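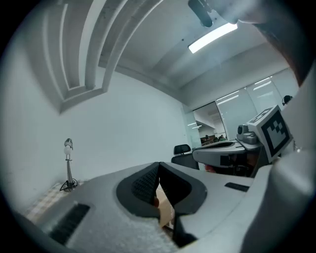

OK, budget slide. This is my favorite part of the talk, so stop me if I go over. When we started planning the Prornengate line we had one number, the price of the arm, and we thought that was the budget. It was the smallest surprise of the year. Look at how much of the work at hand happens at the fingertips: two black fingers with dimpled inner faces, set in a V, and something tan held between them. Those dimpled faces are a line item. So is the marker on top of the other gripper, and so is the little camera in front of it. None of that was on our first sheet!

Pause. Ask who has a line for finger pads. (Expect few hands.)

The figures. Ruvgate quoted us 1,972 per hand-held gripper, fingers included, spare fingers extra. We wanted 20. We bought 7. I still think that was the right call and I'll happily argue it over coffee. Seven meant we could change our minds after February, and we did, on the cable length and on the finger shape.

Michalík quoted lower per unit but wanted the full order up front. Great hardware, wrong payment terms for us. Say this kindly, they may be in the room.

Things I'd put on the sheet from day one:
Spare fingers, two sets per gripper
Storage for the recordings
Chargers, cables, more cables
Hours for the people holding the grippers, by far our biggest cost
Mounts and markers, cheap but slow to arrive
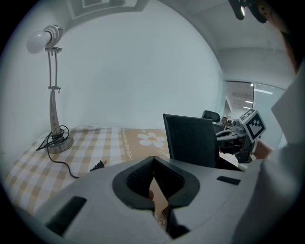
Should you buy the robot arms at the same time as the hand-held grippers?
Wait if you can. We ordered ours one budget round later, once we knew which tasks were worth automating, and the model we picked was smaller and cheaper than the one on the original plan.

Next slide, Vodesitz. They're the second site and they got to copy our sheet, lucky them. Their order went in with spares already included and the approval took two meetings. Ours took a whole winter.

Skip the depreciation table if short on time. It's in the handout, version of 10th July, the older one has the wrong shipping total.

Last bit before questions: bring your finance person to see the grippers in use. Let them hold one. Ours started asking better questions than I did, and the spares line went through that same week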